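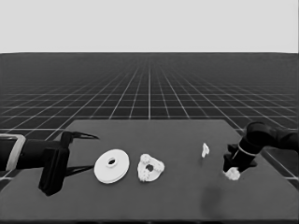
Yannick Lacroix wrote to me after my last column to say that assembly is a solved problem, that he had watched two arms build a small gear train in simulation from start to finish, and that anyone still paying people to do it on a bench was paying out of habit. I disagree with him on the first and third points and accept the second.

A gear train is a fair test. The parts are rigid, they come with drawings, and there is an agreed order in which they go together. If a machine cannot manage this, the laundry and the washing-up are a long way off. If it can, we still have to ask what was arranged in advance so that it could.

What the test measures

The Daria trials, which Lacroix had in mind, gave a pair of simulated arms a handful of loose parts on a flat table: plates, small gears, a peg to locate them on. The arms were to pick up each part and fit it in the right place. Over 2,564 attempts the full assembly was completed 356 times, fewer than one in seven. The individual steps did much better. Picking up a gear was close to routine. Placing it over the peg was less so, and getting it to mesh with its neighbours was where most attempts ended.

Multiplication explains a good deal of this. A sequence of 6 steps, each succeeding nine times in ten, comes out right a little more than half the time. On a shop floor that figure is useless. A person who drops a gear picks it up again and thinks no more of it, so the per-step rate for people hardly enters the accounts. A controller that has no recovery behaviour treats the first slip as the end of the job.

Contact is the other trouble. Moving a gripper through free space to a known point is old technology. Sliding a bore over a peg with a tight clearance means feeling that the part has tilted, backing off a fraction and turning it until it drops. Simulators handle this badly for their own reasons. The contact model has to choose a stiffness and a friction value, and a policy trained against those values learns them along with the task. I have seen parts jitter in a solver in ways that no machined part ever has, and I have seen a policy make use of it.

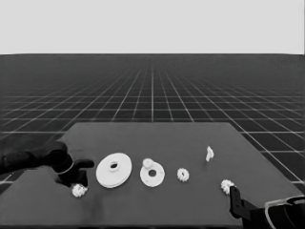
What the bench adds

Imre Vincze runs the gearbox line at Draltumside, and last June he let me spend a shift there. The parts arrive in trays, oily, some with a burr left on the tooth. Fitters wipe, look, turn the gear under the lamp and reject perhaps one in a tray. The fitting takes less of their time than the looking. None of this appears in the simulated task, where every gear is identical to the drawing and clean by definition.

Vincze does have automation. A fixed station presses bearings all day and has done so for years with very little fuss. It works because a fixture holds the housing, the bearing comes down a chute the same way up each time, and the press has one thing to do. Nearly all the cost was in the fixture and the chute. When the product changed, the station was out of use for 2 months while both were rebuilt.

That is the real case for general-purpose arms. They would be worth having at half the speed of the press if they could be moved to a new product in an afternoon. Clotilde Langlois put a figure on it for her own firm, which makes small batches of valve actuators, and concluded that she could tolerate an arm three times slower than a fitter provided it called for help no more than once an hour. On the Daria numbers it would be calling every few minutes.

Where this leaves the household

Kitchens are worse in every respect. Nothing is fixtured, cloth and food have no drawing, and there is no fitter at the next bench to clear the jam. Tastis has been showing a dish-loading arm to retailers, and by the account of Florian Texier it loads well when the plates are the ones it was set up with. I would expect so. The same holds for the bearing press.

My own view is that two-armed machines will take over some light assembly well before they take over any chore at home, and that the first useful ones will be sold with trays, locating pins and a narrow list of parts. Lacroix will call that a fixture by another name, and he will be right. I would still buy one if I ran a small shop, once the supplier could quote me the rate for the whole sequence, recoveries included, on parts straight out of the tray.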